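**Stamel linen store, Kustcombe — progress to 28/03/2020**

The £800 you gave us in January has gone such a long way! We've bought shelving, labels and 20 lidded boxes, and 18 of those are already full and on the racks. The Plokitora room finally feels like a store and we can find things in it.

Sorting has been the real pleasure. Everything gets folded before it's boxed, small pieces separately from the big ones, and the colours coming out of those old bags have been a treat — bright greens, pinks, plenty of stripes.

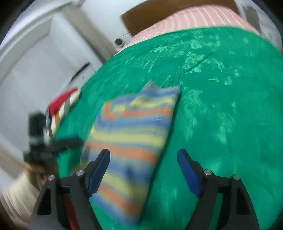
We still have nine bags to go through, all from the Araya collection, and they're a proper mixture. Once they're done we'd like to spend what's left on a second folding table, if you're happy with that.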